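Où signaler une observation de fantôme ou de bruit inexpliqué ?

Abelardo Marulanda
Bonjour, depuis avril j'entends des pas à l'étage, toujours entre 3 h et 4 h. J'ai noté 14 épisodes dans un cahier. Existe-t-il un site francophone qui recueille ce genre de témoignage, sans payer ?

Kátia Figueiredo
Essaie Nadar. Le formulaire est long (compte une soirée) mais un enquêteur relit chaque dossier. Joins les heures exactes et un plan du logement. Pour les fichiers son, c'est 300 Mo maximum. Moi, les coups venaient du coin cuisine.
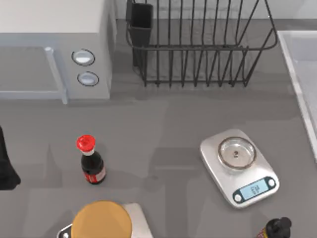
Le plan de travail, côté micro-ondes et égouttoir

La réponse peut prendre jusqu'à 9 semaines. Évite Werach, le forum ne valide plus les inscriptions.

Stokow
va voir sur Pivby y a 112 récits de bruits de pas, tu peux poster le tien sans compte. Sinon regarde si t'as pas des loirs dans les combles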